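手持夹爪自制记：从打印件到能在餐桌上练手

更新于 2021-03-21

上次那篇讲机械臂底座的发出去以后，留言里问得最多的居然是角落里那把手持夹爪，问怎么做的、用的什么料、相机怎么固定。那就单开一篇吧，把我自己装的过程从头捋一遍，包括我装错返工的地方（不少！），你们照着做应该能比我快很多。

先说清楚这东西是干嘛的。它没有电机，就是一个拿在手里的夹子，握一下手柄，两根手指合拢，松开就弹回去。上面架一个小相机，对着两根手指中间那块地方拍。人拿着它摆餐具、叠东西，录下来的视频拿去给后面的机械臂当教材。我做的这把是照着 Isov 的图纸改的，图纸本身挺好，就是默认你有一整间像样的车间，而我只有家里一张桌子，再加上每周能去一趟的共享工坊 Ketesside。所以下面凡是要用到大设备的步骤，我都换成了在家能对付的做法。

要准备的东西

打印件一套：手柄、扳机、左右两个手指支架、左右两块手指、相机座。支架和手柄用普通的硬料就行，我用的是 Zeveo 家的线材，便宜，层与层之间粘得也牢。手指内侧的垫面我换过好几种材料，最后留下来的是 Dmytriv 的软垫料，后面会细讲。

黄铜热熔螺母一小包，M3 的。买的时候多买点，你一定会烫歪几个，我烫歪的那些现在还在笔筒里。

M3 的内六角螺丝，长短各来一些。拉簧一根，软一点的，千万别图有劲。细钢丝一小段，做扳机和手指之间的连杆。还有电烙铁、小锉刀、游标卡尺、中等强度的螺丝胶、一把好用的内六角扳手。扳手我要多啰嗦一句，买套装送的那种软得像巧克力，拧几下角就圆了，螺丝头也跟着遭殃，这个钱别省。

相机我用的是手头现成的一个带线的小相机，广角的。你用别的也行，只要能把两根手指的指尖和前面的桌面一起收进来。

第一步：打印和修件

打印方向比填充率要紧得多。手指支架要躺着打，让层纹顺着受力的方向走。我第一版是竖着打的，看着漂亮，支撑也省，结果装好以后夹了一下抹布，啪，从安装孔那里齐齐断开，断口平得像切的。重新打的那套躺着来，底面糙一点，到现在没坏。

圆弧的那一头是转轴所在的位置，孔要留得准。我的打印机打孔习惯性偏小，就先打一个小方块试孔，把几种孔径排成一排，拿螺母挨个比，找到合适的再回去改图。这个小方块建议你们也打一个，打完别扔，以后每次换线材都能拿来对照。

下机以后先别急着装。用锉刀把内侧的毛边收掉，转动的面轻轻磨两下，磨到拿手指摸过去不挂就停。有一回我磨上了瘾，转轴孔磨大了，手指装上去左右晃，夹东西的时候两个指尖错开，夹纸巾都夹不住，只能再打一个。

第二步：烫铜螺母

这一步最容易出事，也最有成就感，一圈铜色亮亮地嵌在塑料里，怎么看怎么舒服。

烙铁温度调到比你的线材打印温度略高一点，先在废件上试。螺母放在孔口，烙铁头插进去，靠烙铁自己的重量往下沉，手只管扶正。我一开始总忍不住往下摁，摁下去就歪，而且塑料会从中间的孔里翻上来，把螺纹堵死。沉到还露出一点点的时候把烙铁拿开，马上找一块平的金属板压上去，让它和表面齐平，数几秒钟再松手。

放凉以后拿一颗螺丝从正面拧进去试试。能用手指拧到底就是正的；拧到一半开始费劲，多半是歪了或者里面进了塑料。进了塑料的可以用螺丝来回过几遍，把碎屑带出来。歪了的嘛，趁热再烫软扶一扶，扶不回来就认了，换件。

支架靠近圆头的位置是我自己加的一个螺母位，原图上没有。加它是想以后可以在外侧挂点小东西，比如标记板，或者给线做个理线夹。不想加的人跳过就好，不影响使用。

第三步：装手指

手指这个零件看着就是个方块，可整把夹爪好不好用，全看它。

每块手指从上面用 2 颗螺丝锁住，一前一后。先把两颗都带上几圈，谁也别拧死，然后把夹爪合拢，让两个内侧面自己贴到一起，贴平了再交替着收紧。顺序错了的话，面会带一个小角度，合拢时只有前端或者后端碰到。我就是先锁死了前面那颗，后来夹盘子老打滑，对着灯一照，两个面之间漏着一条光，斜斜的。松开重来，一分钟就好了，亏我之前还折腾了一晚上弹簧。

垫面的材料我得多讲几句。最早我直接用硬料打的面，夹木头块没问题，夹瓷的东西就像在冰上走。换成薄橡胶片，抓得住了，可是太黏，松手的时候盘子会被带起来一点，叮的一声落下去，听得我心惊肉跳。后来换了 Dmytriv 的软垫料，磨掉表面那层光以后摩擦刚刚好。缺点是边上会越用越毛，尤其是贴着桌面蹭的那条下边。我的办法很土，毛得厉害就拿剪刀修一修，修到没得修再换新的。

厚度我用的是 3 毫米。再薄就没有弹性，跟硬面差不多；再厚的话夹紧时会往外挤，指尖的位置就飘了，后面算开合距离会不准。

第四步：扳机、连杆和弹簧

连杆拿细钢丝弯，两头各弯一个小钩。弯之前一定先量好，把夹爪张到最开、扳机放到最松，量两个孔之间的距离，照着这个弯。左右两根要一样长，长短差一点点，两根手指就不是同时到中间，总有一边先到、另一边追。你手上感觉不出来，可是录出来的视频里中心会偏，后期很头疼。我是在木板上钉了两颗小钉子当模具，绕着弯，两根一模一样，强烈推荐！

弹簧挂好以后空握几十下。手感应该是很轻的，食指和中指勾着就能合上。要是你得用整个手掌攥，那就换软的，录上一下午你会感谢自己的。我最早那根弹簧是从旧台灯上拆的，力气大得离谱，录完那天晚上拿筷子手都抖。

有个小地方容易漏：扳机回到底的时候要有个东西挡一下，不然每次松手都是塑料敲塑料，相机会跟着震，画面一跳一跳的。我在挡块上贴了一小片毛毡，声音也没了，世界清静。

第五步：架相机

相机座装在手柄上方，往前下方看。角度我来回试了很多次，最后的标准很简单：夹爪张到最开，两根手指的上表面都看得见，指尖前面还要留出一大块桌面。只拍到指尖的话，机器学的时候不知道自己正往哪儿走；抬得太高，又看不清东西到底进没进两指中间。

定好角度以后用记号笔在座子侧面画一道线，画线！万一哪天碰歪了，对着线掰回来就是。我吃过这个亏，中间碰歪了没发现，前后两批视频视角对不上，整整一批都没法用。

线从手柄后面走，留一个松松的弯，再用扎带固定。别绷直，手腕一转，绷直的线会拽着夹爪走，你以为是自己手不稳，换了各种拿法都不对，最后发现是线在跟你拔河。

全部装完带线称了一下，660 克。比我想的沉，拿起来倒还平衡，重心正好落在虎口前面一点。觉得沉的可以把手柄的填充降一降，支架的别动。

第六步：上桌试

装好以后别急着正式录，先拿真东西练。我选的是摆餐垫和盘子，平的、滑的、软的都碰得到，夹爪有什么毛病很快就会露出来。白盘子叠在一起，旁边铺一张条纹餐垫，就这么简单。

先练张开，张到最大，贴着桌面慢慢往前推，感觉一下指尖离桌子有多远。这个距离眼睛看不准，得靠手记。然后再练靠近，靠到盘子边上停住，退回来，再靠近。第一天我就光练这个，别的什么都没干，家里人路过看了我好几眼。
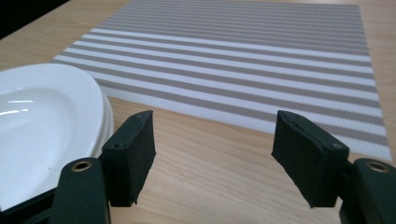
夹爪一定要张到最大再去靠近物体吗？

看你要夹的东西有多宽。夹窄的、轻的东西，张到比它宽出一指左右就够了，动作短，录出来也干净。夹盘子边这类位置不太确定的，张大一点更稳妥，给自己留出修正的余地。要紧的是同一种任务前后保持一致，别这一段张满、下一段只张一半。

接着说夹盘子。盘子边是带弧度的，正着去夹，两块手指只有一小条能碰到，一抬就转。我的做法是手腕稍微侧一点，让一根手指从盘子外沿下面探进去，另一根从上面压住，夹的是盘沿那一圈。叠着的盘子就更讲究，探的那一根要对准最上面那只和下面那只之间的缝。对不准的话一夹就是好几只一起起来，很壮观，但是别这么干，瓷的，贵。

要是缝太窄，探不进去，就先用指尖把最上面那只往外推一点点，推出一个错边来再夹。推的时候夹爪合拢，用两块手指的前端一起顶，单用一边顶，受力歪，时间长了那一侧的螺丝会松。

餐垫又是另一套。平铺在桌上的东西，正着夹是夹不起来的，指尖会在上面打滑。要从角上入手，一根手指压住垫子，另一根贴着桌面从外面往里铲，铲进去一点就合拢。桌面要是木纹比较光的那种，铲起来很顺；要是桌布，那就难了，桌布会跟着一起皱起来。我试过一次桌布，笑场了，那段没法用。

编织的餐垫有个好处，面上有纹路，垫料咬得住，夹住一个角就能拖着走。坏处也在纹路上，垫料边上的毛有时会勾进去，松手时垫子被带歪。所以录之前我会先看一眼手指下边，有毛就剪。

放下的动作比拿起来难得多，这个我真没料到。拿起来只要夹住就行，放下要同时管位置、角度和松手的时机。我现在的习惯是先让东西的一边着桌，停半拍，再放平，再松手，松开以后夹爪在原地张到位，然后才抬走。一边松手一边抬，视频里就看不清到底是什么时候放开的，标注的时候能把人看花眼。

关于场地也讲两句吧。桌子周围要能绕着走，线不要从你站的那一侧过。我的线都甩到桌子另一边去，顺着地面走，录之前低头看一眼脚边。电脑和采集用的盒子放地上没问题，就是别放在椅子会碰到的地方。灯光要从上面来，散一点，别让台灯直直地打在盘子上，白瓷反光厉害，一片白，什么边都看不见。窗帘我是拉上一半的，不然太阳一走，前后两段亮度差好多。

每换一个起始摆放，我都会把夹爪挪到桌面空着的那一块，张开，停一下，再开始。这样每段的开头都差不多，后面切视频的时候一眼就能找到断点。

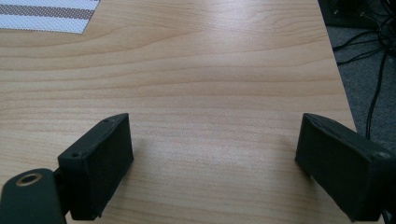
停的这一下不用太久，心里默念个“一二三”就行，关键是手要真的停住，别晃。我一开始总觉得停着浪费时间，后来切了一晚上视频，找不到哪儿是开头哪儿是结尾，第二天就老老实实停了。

一组我录 50 段，录完就歇。不是体力上撑不住，是人会变懒，后面的动作会越来越省，路线抄近道，该侧的手腕也不侧了。你自己当时完全察觉不到，回头把第一段和最后一段放一起看，像两个人录的。歇的时候正好检查一遍夹爪，我的检查顺序大家可以参考：

先看手指上面的螺丝，用扳手轻轻碰一下，感觉有没有松。
再合拢夹爪对着灯看，两个面之间有没有漏光。
然后看垫料的下边，毛的剪掉，起皮的记下来，晚上换。
看相机座侧面那道线对不对得上。
最后拿手指捏着线轻轻拉一下，接头那里别虚。

全套下来也就喝口水的工夫。

几个我踩过的坑，随便写写

螺丝胶别往塑料上流。有些胶会让塑料发脆，我有个支架就是这么裂的，裂纹从螺丝孔往外爬。点在螺丝中段一小点，多的用纸擦掉。

垫料别用热熔胶粘。天一热就滑，八月份我在 Ketesside 录的那次，工坊空调坏了，录着录着一块垫子整个往前溜出去，我还以为是盘子在动。后来改成螺丝从上面锁，再没出过这种事。

两根手指不要混着换。左边磨坏了，右边看着还行，也一起换掉。新旧搭在一块，摩擦不一样，夹东西总往旧的那边滑。

线材换颜色的时候也得重新试孔。同一家的不同颜色，收缩都会有差别，我拿 Zeveo 的换过一卷，铜螺母在旧颜色里刚好，到新颜色里松得能晃。试孔的小方块就是这时候派上用场的。

手柄上别贴太厚的防滑带。我贴过一层网球拍用的吸汗带，握着是舒服，可手离扳机远了，合拢的时候最后那一点老是握不到底，录了一堆夹得半松不紧的视频。撕掉以后换成薄的布胶带，够用了。

夹爪放下的时候要侧着放，或者做个小架子。指尖朝下杵在桌上，看着挺帅，前端的垫料会被自己的重量压出一道印子，好久都回不来。我的架子是拿鞋盒剪的，丑，但好使。

再说说改图的事。Isov 的原版手指要比我的窄一截，夹小零件很灵活，夹餐具就有点吃力，盘子一抬就想转。我把内侧面加宽了，接触的地方多，转得少了。代价是伸进窄缝里不方便，杯子和杯子挨着的时候得先拨开。你主要想录什么，就往哪个方向改，要是两种都想录，干脆打两副手指，反正上面的螺丝一松就能换下来。换完记得重新做一遍对面、收紧那一套，别偷懒。

我还试过把指尖的前沿倒一个斜角，想着铲餐垫会更容易。铲是容易了，可合拢以后前面缺了一个口，夹薄东西从口子里漏下去。来回打了好几版，现在的是只在下沿磨掉很小的一点，锉刀蹭两下的量。这种改动在电脑上看不出好坏，必须拿着真东西上桌夹，夹几下就知道了。

接下来想做的是给扳机加一个行程传感器，直接记录张开了多少，省得从画面里去估。磁铁和感应板都买好了，卡在走线上，手柄里头塞不下，估计要把后盖整个重画。还有就是左手版，双手一起摆餐具的话，一把夹爪到底不够用。左手版不能简单镜像，扳机和线的出口会打架，这个我画到一半了，等在桌上跑顺了再把文件放出来。

要是你们照着装了，碰到手指对不齐的，先回去看第三步那两颗螺丝，再去量连杆，最后才动弹簧。留言我都会看，回得慢一点，周末一般在。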